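Drikell Notes
Home | Guides | Hardware | Downloads | Contact

Recording demonstrations for a stapler task

Written by Prasetyo Santoso, with corrections from Stamatia Vasilakis

This guide covers how we record examples for small two-arm desk tasks, using the stapler task as the model. It assumes your arms are already calibrated and you can drive them by hand. If you have not done that yet, start with the setup guide.

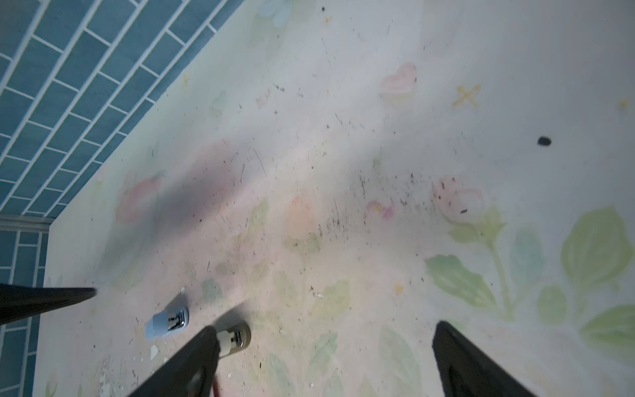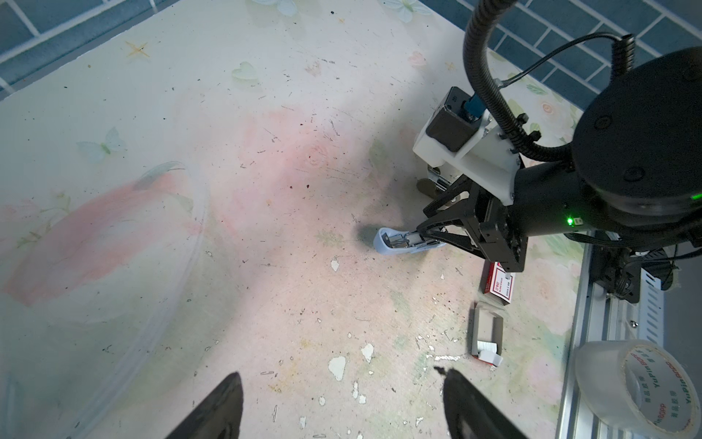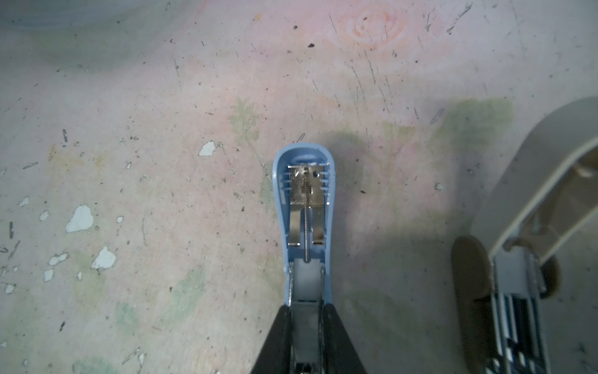 Wrist camera views from the stapler task.

1. Write the task down first

Before recording anything, write one sentence that says where the episode starts and one that says where it ends. Ours are "stapler closed on the table, both grippers open and clear" and "stapler closed with a fresh strip inside, both grippers open and clear." Tape the sentences next to the operator's screen. In our first round, two operators had different ideas of the end point, and we had to throw out 410 episodes.

2. Set the starting layout

Move the stapler between episodes. We use a printed list of start positions with an angle for each one, and the operator works down the list. Don't let people pick positions on their own. They drift back to whatever is easiest to reach.

Leave other objects on the table for part of the set. A policy trained only on a bare table did badly for us as soon as a tape roll was left out.

3. Check the cameras

Open all the streams and look at each one with the gripper closed, then open. You want the fingertips in view both times. Push each connector in by hand and run the arm through its full reach while you watch the stream. A loose plug usually shows up as a freeze when the wrist turns.

Lock exposure and white balance. Metal parts throw highlights, and with auto exposure on, the whole picture will jump each time the gripper passes over them.

4. Record

Start the recorder, wait one second, then move. At the end, open the grippers, back away and wait one second before you stop. Keep a steady pace. Long pauses in the middle of an episode teach the policy to pause.

If you drop a staple strip, you have two choices:

- If it is still within reach, pick it up and carry on. Tag the episode "recovery."
- If it is out of reach, stop and tag it "fail." Do not delete it.

Swap operators every hour. Grip quality falls off before people notice they are tired – you can see it in the closing speed.

5. Review the same day

Play every episode back at four times speed. Look for dropped frames, a hand reaching in, or a start position that doesn't match the list. Fix the tags now, while the operator still remembers what happened.

Our target for this task was 4,000 episodes. We recorded 3,367 and stopped there, after the success rate had been flat for two training runs. The first usable policy was trained on 1,923 of them, so train early and see where it fails before you fill the whole quota. Most of our later sessions went into one weak spot, lining up the strip with the channel.

6. Name and store the files

Use task, operator initials, session number and episode number, in that order. Copy to the Kokkinos server at the end of each session and leave the local copy in place until the checksums match. The Folevville site uses a different session numbering, so add the site code if you plan to merge sets.

Known problems

The recorder sometimes writes the first camera stream with a late start time. Version 2 of the sync script corrects this, but it has to be run before trimming. If you trim first, the offset is lost and the episode has to be dropped.

Next guide: Trimming and merging sessions

This site uses cookies to remember your settings. By continuing to browse you agree to our use of cookies. Accept | Manage preferences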